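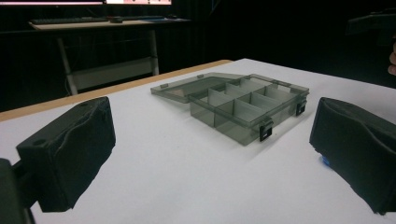 2 min read

List: Tirkton Seed Savers
Subject: Re: Storing small lots over the winter
From: Natalia Barrera

Replying to the list because two other people wrote to me with the same thing. The earlier message is quoted with my answers under each part.

> I have my bean and tomato seed in paper envelopes in a kitchen drawer.
> Is that good enough until spring, or do I need to buy something?

Paper envelopes are fine if the seed was dry when it went in. The kitchen is the wrong room, though. It warms up every time the oven is on, and steam gets into the drawers. Move them to a closet on a north wall, or to the back of a bedroom shelf. If you want them in the refrigerator, put the envelopes in a glass jar with a tight lid first, and let the jar come back to room temperature before you open it.

For beans, the test I use is to hit one with a hammer on a hard floor. Dry seed shatters. If it mashes, spread the lot on a screen for another week and try again.

> I'd like to keep the lots from each plant apart this year, but I'm
> running out of envelopes and some of the lots are tiny.

A clear plastic box with small compartments works for tiny lots, the sort sold for beads or fishing tackle. Put a slip of paper with the lot number in each compartment and write the same number in a notebook. Don't write on the lid only. If the box gets dropped, the lid will tell you nothing.

Two cautions. Lettuce and other flat, light seed can slide under a divider in some of these boxes, so keep those in envelopes. And close the lid before you carry it anywhere. I lost an entire row of peppers on the basement stairs two years ago, and what I swept up is still in a jar marked "mixed hot."
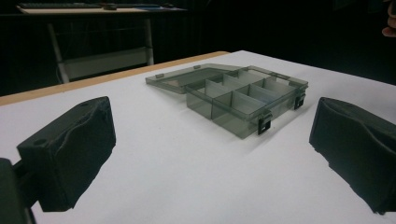

How many seeds should I hold back for a germination test?
Hold back 20 from any lot you plan to share, and test them in February on a damp paper towel inside a plastic bag. If you only have a few seeds, skip the test and plant them all.

> Do you still want tomato seed for the swap? Mine is Aguirre, the
> flat red one, grown next to Nerico.

Yes, please send it. Tomatoes mostly pollinate themselves, but potato-leaf types and some of the big beefsteaks will cross when bees are busy. Write "grown near Nerico" on the packet and let people decide. We have 347 packets so far and very few are tomatoes. Squash is another matter. If your squash was open to the neighbors' gardens, keep it at home.

I can also use beans. Someone asked for Fusura pole beans and I have only one packet, which came in without a year on it. If you grew them, please send at least 200 seeds so I can split them up.

Packets should have the variety, the year, your town, and anything odd you noticed. Late blight counts as odd. So does a plant that did much better than the ones beside it.

My porch box is open for drop-offs until 8 in the evening. Please don't leave seed out there overnight, as the mice found it last winter.

Natalia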